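Swapping the finger pads on the Tanau gripper kit

Applies to kits shipped after December. Last updated March 25, 2021.
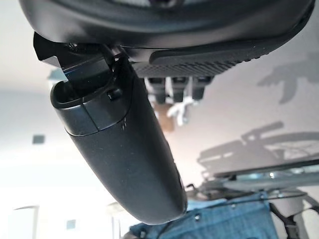 The Tanau kit comes with one pair of standard fingers and one pair of spare pads. Plan on around 30 minutes for the first change. After that it goes faster.

What you need

The small driver from the kit box
The spare pads, still in their bag
A lint-free cloth
A tray for screws

Before you start

Move the arm to a height where you can reach the wrist without leaning over the table. Open the gripper all the way from the Sondilance panel, then press the stop button and leave it pressed. The fingers can be moved by hand once the drive is off, but they are stiff. Push slowly.

Changing the pads

1. Look at the pad from the side and find the two retaining screws. Back them out a turn at a time, going from one to the other. They are short and they roll, so put them straight in the tray.

2. Slide the old pad off toward the fingertip. If it sticks, work it side to side. Do not pry against the finger with a screwdriver, as the plastic marks easily.

3. Wipe the mounting face. Old adhesive from the first production batch can leave a film. A dry cloth takes most of it off.

4. Slide the new pad on until it stops, then put both screws back in finger-tight. Check that the pad sits flat before you tighten them. Snug is enough.

5. Repeat on the other side. Always change both pads together - a worn pad against a new one will pull parts off center.

Resetting the grip

Release the stop button and open the Sondilance panel. Go to Tools, then Gripper, then Set Zero. Let the fingers close on nothing and wait for the value to settle. Ours read 1,902 with the old pads and 2,018 with the new ones. Yours will differ, but save the number so you can compare it next time.

Run a few slow test grips on a scrap part before going back to normal speed. If the part slips, run Set Zero again before you raise the force.

Ordering more

Spare pads are sold in packs of 2 through the Gondal store in Trostville. For bulk orders, write to Nusrat Farooqui at the parts desk.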